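**1/** Samedi matin, café à côté du clavier, et l'envie de vous parler d'un sujet qui ne fait rêver personne et qui m'occupe pourtant depuis le mois de mars : les règles écrites d'un poste de tri à deux bras. Installez-vous, je vais être un peu longue (vous me connaissez).

**2/** Chez nous, à Tristenton, le poste s'appelle Rurkent. La tâche tient en une ligne : mettre dans la poubelle les bouteilles qui traînent sur la table. La fiche de bonnes pratiques, elle, fait 4 pages, et je vous jure qu'on l'a déjà raccourcie !

**3/** Première règle, celle à laquelle je tiens le plus : on varie les bouteilles. Étiquettes de toutes les couleurs, bouteilles écrasées, froissées, couchées dans tous les sens. Un tas bien aligné, c'est joli, mais ça n'apprend rien à grand monde, ni aux bras ni à nous.

**4/** Deuxième règle : un objet par pince, et on ne croise pas les bras au-dessus de la poubelle. Si les deux ont besoin de passer au même endroit, le droit attend. Pourquoi le droit ? Il fallait choisir, et on a choisi un vendredi soir. L'important est que tout le monde applique la même chose.

**5/** Le poste au travail :

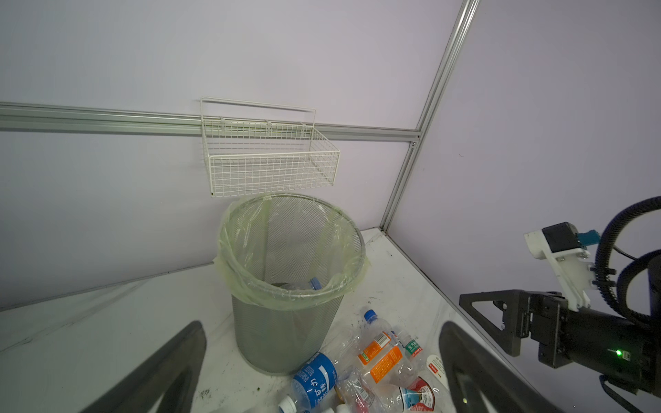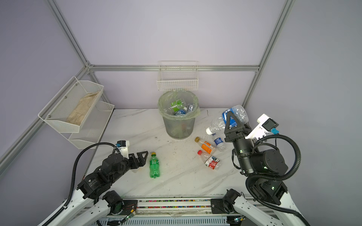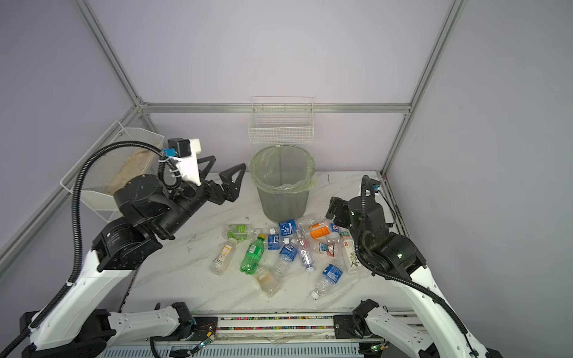

*Les bouteilles, la poubelle et son sac rabattu sur le bord : poste Rurkent, Tristenton.*

**6/** Le sac, justement, parlons-en. Règle numéro trois : toujours rabattu par-dessus le bord, sur tout le tour. Dans la première version de la fiche on avait écrit « sac correctement posé », et chacun avait évidemment sa petite idée de ce que « correctement » voulait dire. Maintenant on écrit ce qu'on doit voir, et les discussions sont bien plus courtes.

**7/** Règle quatre, la plus impopulaire : personne ne passe la main dans l'enceinte tant que les bras sont sous tension. Même pour « juste » redresser une bouteille. Même si c'est vous qui avez écrit la règle (oui, bon, je me suis fait reprendre une fois, et c'était mérité).

**8/** Nous avons aussi emprunté une habitude à l'équipe Valentini : chaque essai raté est noté avec la même attention qu'un essai réussi. Bouteille qui glisse, bouchon qui accroche, bras qui hésite, tout y passe. Nous en sommes à 2427 essais au registre et ce sont les ratés que je relis le plus volontiers.

**9/** Pour la remise en place entre deux essais, on s'accorde 90 secondes. Au-delà, on a tendance à se mettre à ranger, et la table finit par ressembler à une vitrine. Laissez les petites saletés du quotidien tranquilles, on nettoie en fin de séance !

**10/** On me demande souvent si tout cela figure dans une norme. Pour la sécurité des machines, il y a des textes, et on les lit avant de brancher quoi que ce soit. Pour la façon de disposer un tas de bouteilles, je n'ai rien trouvé, alors on a écrit le nôtre, avec les collègues de Flekonska qui nous ont relus très gentiment (et très sévèrement).

**11/** Si vous avez une fiche du même genre, même gribouillée, même pour un tout autre objet, je suis preneuse. Je cherche surtout comment vous formulez la règle d'arrêt : la nôtre fait encore deux paragraphes et je voudrais qu'elle tienne sur une étiquette.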